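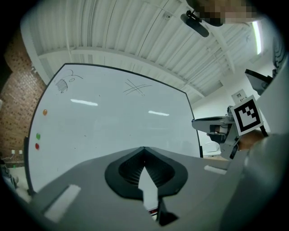
Anju Mittal told me I was paying furniture money for a whiteboard with legs, and that within a month I would be using it to eat lunch on. She had a point about the lunch. The rest of this review is about whether she had a point about the money.

Stollau Round Write-On Table: six weeks of use

I have disliked write-on tables for as long as people have been selling them to me. The pitch is always the same. Put a marker in everybody's hand, seat them around a circle, and the quiet ones will start drawing. I teach evening writing classes to adults in a rented room, and I can report that the quiet ones stay quiet. They do hold the marker, though, and sometimes they chew the cap.

Still, the old table had a split running through the middle and the wall board can't be seen from the seats by the window, so when the room needed a replacement I agreed to try the Stollau. I bought it. It wasn't sent to me, and the company has no idea who I am unless they remember my email about the feet (see below).

Putting it together

The top comes in a box of its own and the base in another. The two boxes arrived on different days, the top first, so for a while I owned a very large white disk and nowhere to put it. The instructions are drawings only. They're good drawings until the step where the center column meets the plate, where an arrow points at a hole that could be either of two holes. I picked the wrong one. If your table rocks when you stand it up, go back to that step before you blame the floor.

Allow a whole evening and borrow a second person. The box says 20 minutes. I don't know who was timed for that, or whether the boxes were already open.

The feet are my main complaint about the hardware. They screw in and out for leveling, which sounds sensible, but they also unscrew a little each time somebody drags the table, and people always drag a table. I wrote to Stollau and got back a polite reply suggesting that I lift it. I now have a bit of plumber's tape on each thread and the problem has gone away.

Writing on it

The surface takes ink well. I'll give it that without a fight. Lines go down dark and don't bead up the way they did on the cheap peel-and-stick sheets we had before. Broad tips are better than fine ones. Fine tips skate.

Then you sit down at it with five other people and find out the thing the catalog photos leave out. On a round table, whatever you write is upside down to somebody. A list that I write for myself is sideways for the person on my left and backwards in spirit for the person across. For a word-by-word edit of a paragraph, which is most of what my class does, that makes it close to useless. Everyone ends up leaning toward one side, with their elbows in the ink.

The elbows are a real problem, by the way. Anyone in a pale shirt will go home with a gray cuff. Left-handed writers will go home with a gray hand. I've started telling people on the first night to push their sleeves up, and I feel silly each time I do it.

Where it does work is for loose stuff: plot maps, family trees for a novel with too many cousins, scribbling while somebody else reads aloud. One student drew the floor plan of her grandmother's house on it and the rest of us filled in where the characters were standing at the time of the murder. That was a good night. Would it have been as good on a roll of brown paper? Probably, and she could have taken the paper home. 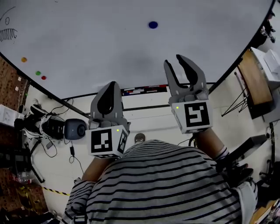 Marker on the round table: a face with a circular eye and jagged teeth.

Doodling is what a write-on table gets used for most of the time, whatever you bought it to do. I don't mind that as much as I expected to. People listen fine while they doodle. But if you're a manager hoping that a table will turn a dull meeting into a useful one, I'd think about what your staff draw in the margins of their notebooks now, and then picture it bigger and in the middle of the room.

Wiping it off

Stollau says the top is good for 2,000 wipes. I have no way to check that and neither do you. It doesn't say what a wipe is. Is it one pass of a cloth? A full clean? And what is supposed to happen on the one after? I asked about this in the same email as the feet and that part went unanswered.

What I can say is what happened on mine. Ink wiped off the same evening comes away with a dry cloth and no fuss. Ink left overnight needs a little pushing. Ink left over a holiday break needed spray, and even then I could see a faint brown ghost of the word "motive" if I bent down to catch the light from the side.

I tried two sprays. Serkero's surface cleaner worked a bit better and smells like a swimming pool. The unbranded stuff from the hardware store worked almost as well and smells like nothing much, so that's what lives in the cupboard now. Plain water on a microfiber cloth did better than I'd have guessed on fresh marks and nothing at all on old ones.

Markers matter more than cleaner. I used Kurian broad tips for most of this, in black and blue, and they came off clean. The red from the same pack stained. I tested it in a spot near the edge, then again in another spot to be fair to it, and now I have a pink patch in two places. Leave red in the drawer. If you want a second color, use green.

Lunch

Yes, we eat on it. Coffee rings come off. Turmeric does not come off, or at least it hasn't so far, and I'd rather not discuss how I know. Nothing in the care leaflet mentions food at all, which is a strange thing to leave out of a leaflet for a table.

The alternatives

Before this we had a Butow folding table with a plain top and a pad of flip chart paper. It cost far less and it folded. The paper ran out every so often, and that was the only running cost. What we lost with it was the pleasure of crossing something out with the side of your hand, and I do admit there's some pleasure in that.

You could also buy a plain round table and have the top coated with write-on paint. I've used a table done this way in a library, and it was dreadful, gritty and gray after one winter, but I can't say whether that was the paint or the person who put it on.

Or get a second wall board. For most rooms I think this is the honest answer. A board on the wall is the right way up for everyone, stays out of your soup, and doesn't need leveling. Ours has hung there for years with no attention from anyone and it still wipes clean.

Who should get one

If you have kids in the room, maybe. A friend's daughter spent an entire afternoon on ours without asking for a screen. If you run the kind of group that draws more than it writes, maybe again, as long as somebody agrees to be the one who wipes it every night. If you work with text, no. If your floor is uneven, buy the plumber's tape first.

I'm keeping mine, partly because I threw away the boxes. It's a decent table. It's steady now, the height is right for our chairs, and people can get their knees under it from any side, which wasn't true of the Butow. I just don't think the writing part is worth what it adds to the price, and I notice that most nights my class still gets out its notebooks.

Good: takes ink well, comfortable to sit at, easy to clean the same day.
Bad: the feet, the red ink, vague claims about wear, everyone's cuffs.
Would I buy it again: with a discount, and only if the wall was already full.

Update, May: the pink patches have faded slightly. The turmeric has not.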